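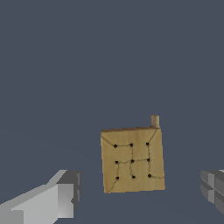

Orchard spacing at Basdale was settled by rootstock. Vigorous stocks need 6 m between trees in both directions, and with headlands taken out that leaves 252 trees per hectare. The pattern is a plain square, the same as the nine black dots on the tan face, three rows of three. Repeated across a field, it lets a mower pass either way.

Dwarfing stocks changed the sums. The newer blocks carry 800 trees per hectare in narrow rows, with posts and wire throughout — a cost the old squares never had. Pruning is done in February, starting with the youngest trees.
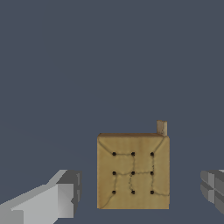 Square layout: three evenly spaced rows of three.

Heavier clay at the lower end is held to 600. Drainage there is slow, and closer rows shade the ground well into spring.

2025-04-26
By the Plistus features desk
14 shares | 3 comments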